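Drotmont Trails and Streets is looking for survey walkers

Posted 21 Jul 2022

After years of meetings, the Furkent Road footbridge is going ahead, and we couldn't be happier! Once it opens in February, people on the east side of Drotmont will be able to walk or bike to the library, the ball fields and the train platform without going the long way past the quarry.

Before that happens, we want a good record of how people get around town now. So we're hiring 18 survey walkers for a short season of counting, mapping and talking with neighbors.

What you'll do

You'll take one of 11 routes and walk it at set times, mostly early morning and late afternoon. You'll note foot traffic, missing curb ramps, bad crossings and places where the sidewalk just quits (we have plenty). Each shift runs three hours, and most walkers will have two a week.

Who we'd love to hear from

Anyone 18 or older who likes being outside and doesn't mind chatting with strangers. You don't need planning experience. Spanish is a big plus, and so is knowing the old Michalík neighborhood well, with all its alleys and back steps.

Pay and training

Pay is $13 an hour, including training, and we supply the vest, clipboard and bus pass. Training is one afternoon at the Braltovix Building, second floor. Snacks provided!

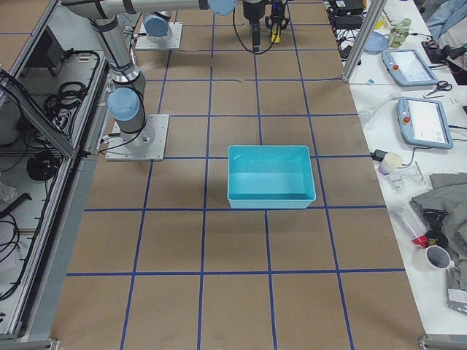 How to apply

Send us a few lines about yourself and the part of town you know best. Drop your note at the front desk of the Braltovix Building before 5 p.m. on any weekday, or leave it in the box by the side door. Please include a phone number and the hours you're free. If you have a favorite shortcut, tell us about that too.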